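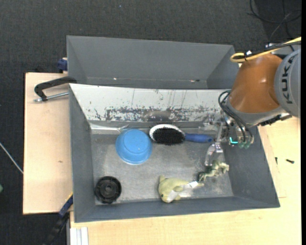

Mairéad Heffernan wants to know whether any of this is needed if the arm is slow and only ever picks up toys. Yes, Mairéad. Slow things are how most of us get pinched, as anyone who has owned a deckchair will confirm.

Workshop tips: sharing a bench with a robot arm

Clamp the bins. A gripper that misjudges its depth will push, and a bin that can slide will. Check the clamps at the start of the day and again after lunch.

Mark the reach on the floor in tape, with the arm at full stretch and holding the longest thing you'll ever ask it to hold. Ours came out 83 cm further than Zdzisław Sowa had guessed, and his stool has been moved.

Keep cables and air hoses tied along the arm, with enough slack for the wrist to turn all the way round. Run it once by hand, slowly, and watch the loop. Tight is as bad as floppy.

Sweep up small screws. They get under bins, and a bin on a screw rocks.

Hands out before you press start. If something has landed badly, stop the arm, wait until it is standing still, then reach in. Pausing the program is not the same as stopping the arm – read your manual on this, even the dull part.

Mix the load. Hard, soft, round and floppy things together will show up a poor grip far sooner than a bin of identical blocks. Leave out glass, and anything you're fond of.

Write down every stop, including the silly ones. The Gilmartin bench logged 320 of them by July, nearly all down to two worn fingertips that cost less than the notebook.

One person holds the stop button and does nothing else. Tea counts as something else.

Beryl Tapley adds that long hair, lanyards and scarves should be tied back or left on the hook. She has also asked for her scarf back.

Last updated May 9, 2018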